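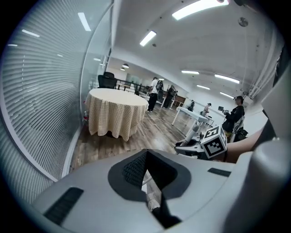
May 12, 2019

Quick one, typing this on the bus so forgive the spelling. Second week of collecting at Fekstead and we have 300 usable demos. Target for July is a lot more than that. Not panicking. Bit panicking.

What went well - pairs. Naomi Shemweta's idea, one person on each gripper, swap over after 31 goes or when your wrist starts complaining, whichever comes first. Mine complains first. The swapping helps the data too I think, the left-handers do everything at an angle I'd never have tried and the model needs to see that. If it only ever learns from me it will pick up cups like a man who's late for something.

What went badly. Calibration. Lost most of a morning to it. Somebody (me) had the old marker size in the config so every pose came out slightly too far away, and we didnt notice until Adhiambo plotted a whole batch and all the tables were floating. 11 minutes to fix. Three hours to find.

Also reflections. Glass and shiny floors are a pain for tracking, it grabs hold of a ceiling light and off it goes. Blinds help a little. Moving slower helps more but then people move TOO slowly and you get demos that look like somebody defusing a bomb. I keep saying do it as you would at home. Then they drop it. Fine, keep the drops, label them, we want those.

Notes to self before I forget:

- sync clap at the start of every take, even the short ones
- write the task name down BEFORE recording
- 4 spare batteries is not enough, borrow more from the Clutia lot
- stop deleting takes on the day, you always regret it

Adhiambo Kinyua has a first policy training overnight on the early batches. Tiny, probably useless, but I want to see if it reaches for the right thing at all. Last time it went confidently for the empty bit of table next to the cup, every time, and I felt quite fond of it.

Still owe Flandunance a write-up of the folder layout. Will do it tommorow. My stop now - more when the training's finished.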